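Chapter 4
Where the Floor Space Goes: Paying for Rooms by the Square Foot

Learning goals
After this chapter you should be able to tell gross area from usable area, work out a loss factor, and read a floor plan without believing all of it.

4.1 A room is smaller than its number

Every lease contains a number, and the number is always larger than the room. Tenants discover this on moving day, usually with a desk in their arms.

Take the second-floor unit at Bustside, a converted hosiery mill we will return to in Chapters 6 and 9. The lease gives its area as 988 square feet. A tape measure, which has no stake in the matter, finds 82 percent of that between the inside faces of the walls. The rest is the wall itself, a share of the stairwell, and a share of a lobby the tenant crosses twice a day — all of it rented at the same rate as the good corner by the window.

The gap between the two figures, divided by the larger one, is called the loss factor. At Bustside it comes to 18 percent. In the Iller Building across the street, put up when corridors were meant to impress, it is over twice that.

None of this is fraud. The rules for measuring are written down, and they were agreed on by people who own buildings.

4.2 Area you can stand in

Usable area shrinks again once doors begin to swing. A door needs clear floor on at least one side, a radiator wants to be left alone, and a chair takes up more room with a person getting out of it than it does on the plan. Architects draw chairs neatly tucked in. Keep this in mind when you reach the Gravine exercise, where a room rated for 60 seats has to be furnished by you, on paper, with all the seats pulled out.

Key terms: gross area, usable area, loss factor, door swing
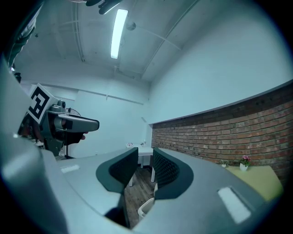
Juška objected, on reading this section, that a tenant pays for the stairwell because a second-floor room without one is worth very little, and that the loss factor should be called something kinder.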